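# gotton-swap-lists

README, last touched 11 June 2023. Rough. Fix as you go.

## What this is

Item lists from the Gotton household swap. Swap runs twice a year, January and again in summer, in the hall at Perthorpe. People bring stuff they don't want, take stuff they do. Somebody writes it down on paper sheets. This repo is the sheets, typed up.

No prices, never any money. If you want prices go look at the Prasdale flea market lists, those are a different thing and not mine.

## What's in the folder

- items.csv - one line per item, main file
- sheets.csv - one line per paper sheet, who typed it, how bad the handwriting was
- words.txt - spellings we settled on (see below)
- old/ - first try at all this. Don't use. Kept it so the links don't break

items.csv has 2,000 lines. Half of them, 1,000 even, are kitchen things, which I capped on purpose becuase mugs were taking over. The leftover mug lines are in old/ if you really want them.

## Columns

- sheet: number in the top corner of the paper
- name: what the writer called it, cleaned up a bit
- name_raw: exactly what was written, mistakes and all
- group: kitchen, linen, furniture, toys, garden, tools, paper, other
- state: good, worn, broken, blank
- taken: y, n, blank

8 groups. Please don't add a ninth without asking. I know "other" is a mess.

Blank means the writer left it blank. Doesn't mean no. Had 2 people email me charts where blank was counted as not taken, and the charts were wrong.

## How it got typed

Gunārs Krūmiņa typed the older sheets, I typed the rest. Where we couldn't read a word it went in as ???. Then we swapped piles and checked each other. Anything still ??? after that stays ???. No guessing.

Names of people giving or taking are not in here and won't be. They were on the paper. Paper is in a box at Perthorpe, ask at the desk if you have a good reason.

## Names for things

Hardest part by far. One writer's tray is the next writer's dish. Tea towel, dish towel, drying cloth, "rag (nice)". Screens come up as screen, divider, room thing, and one time "folding wall". We kept name_raw for exactly this.

Rules we landed on:

Small cloths are all "towel" unless the writer says napkin. Cups with no handle are "cup", with a handle "mug", paper ones go under kitchen too even though they're throwaway. Trays are trays whatever they're made of. Anything woven, put the thing first and woven second, so "basket, woven" or "screen, woven". Sorts better.
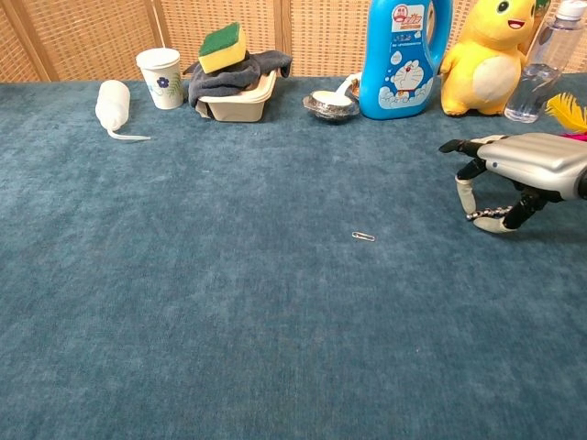

Where does something go if it fits two groups?

Under whatever the writer put next to it on the sheet. If it's in a run of kitchen stuff it's kitchen. If it's on its own, pick the first group that fits in the order listed up top. So a garden table is furniture. Not perfect but at least it's the same every time.

Sets are one line. A set of plates = one line, "plates, set". If a set got split up at the swap then the writer usually crossed it out and wrote new lines, and we only kept the new ones.

## Known problems

- Sheets from the Mabula road pickup have no state column at all. All blank.
- "lamp" and "lamp shade" got merged somewhere. Can't unpick it
- Some names have a trailing space. Trim before you match
- Two different pens on one sheet usually means two writers. We didn't record that, should of

## Using it

Free for anything. School projects, shopping-list apps, whatever. Say where you got it. Don't use it to work out what people in Gotton own, it's only what they wanted rid of.

Fixes: send the sheet number and the line. "There's a typo in the chairs" is not enough for me to find it.

Heino Šimkus

## Comments

**tansy_b**: Used this for a sorting lesson, worked great. The kids liked name_raw best. Any chance of a file with just the raw names?

**Heino**: cut -d, -f3 items.csv. Some names have commas in quotes so it'll break on those, sorry. Will add a proper file when I get a minute.

**oldwick**: Is "jelly pan" a pan or a mold? You have it both ways.

**Gunārs**: Both ways on the paper too. I'd leave it.

**pmr**: trailing spaces are also in the group column fyi, sheet 8

**Heino**: ugh. ok, fixing that one tonight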